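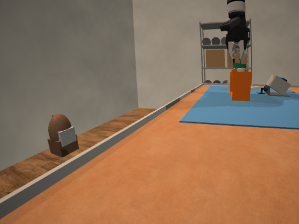 Bench Arm Kit in the simulator: gripper at the green cap, orange box on the blue mat.

Lurard Bench Arm Kit
Mounting frame, gripper and simulator scene for home and shared workshops
Item no. 2762

Overview

The Bench Arm Kit is for people who already have a small robot arm, or are about to buy one, and want to put it over a workbench without designing everything from scratch. It contains the overhead mount, the two-finger gripper, the cable set and a ready-made simulator scene, so you can try out your moves on a computer before the arm is bolted up.

The arm hangs from above. That leaves the bench clear on all sides and lets you keep using the vise and the drill press when the arm is parked. It also means the ceiling or crossbeam has to be solid. Read the mounting section before you order.

The simulator scene

The scene comes with a table, a blue mat, a gray shelving unit, a side rail and a handful of objects to pick up. The cap exercise uses the tall orange box on the mat. Bring the fingers down over the box, stop at the green cap, close, and back off straight up. Most first attempts come in at a slant and knock the box, so start high and move only on the vertical axis for the last part.

The shelf behind the table is part of the collision model. If you plan a move that swings the arm back, the program will stop it and mark the point of contact. You can delete the shelf or change its depth in the scene file. Objects can be swapped too. Measure your own part, enter the three dimensions, and save it under a new name.

The scene runs on an ordinary laptop. A separate graphics card helps with shadows and surface patterns, but these can be turned off in the display menu with no effect on the motion.

What is in the kit

Overhead mount, steel, with four through-bolts and backing plate
Two-finger gripper with linkage, assembled
Spare finger tips, one pair
Eltport cable set, power and signal
Blue bench mat
Simulator scene and sample programs, by download
Printed build guide

The arm itself is not included. The mount fits the Bisa arms with the standard round flange. For other arms, order the blank adapter plate and drill it to suit.

Specifications

Mount plate: 212 mm square
Gripper opening: 60 mm maximum
Recommended height, mount plate to bench top: 1062 mm
Connection: USB, plus a separate supply for the gripper
Finish: black and light gray

Mounting

The plate goes against a beam or a welded crossbar. Do not hang it from drywall anchors or from a garage door track. Bolt the backing plate on the far side, tighten in a cross pattern, then check the bolts again after the first hour of running. A shared workshop should also fit the arm's stop button where it can be reached from both sides of the bench.

If you can't reach the recommended height, enter your own measurement in the setup file. The fingers will reach less of the bench when the plate is high, and tall parts will be in the way when it is low.

Going from screen to bench

Run each sample program in the simulator first, then on the real arm at quarter speed with nothing on the mat. Add the part last. Expect to correct the gripper height by a few millimeters, as few bench tops are flat. The guide has a page for writing these corrections down, and the setup file has a matching line for each.

Grip force is the setting that needs the most work. The simulator treats cardboard as rigid, so a force that looks fine on screen can dent a real carton. Begin at the lowest setting and go up one step at a time.

Options

Blank adapter plate
Kuhlmann crossbeam, for shops with no exposed joists
Rubber finger tips, soft
Extra bench mat

Delivery and returns

The mount and the gripper ship in separate cartons and may arrive on different days. Unused kits can be returned within the period shown at checkout. Adapter plates that have been drilled can't be returned.

Page updated 6 August 2023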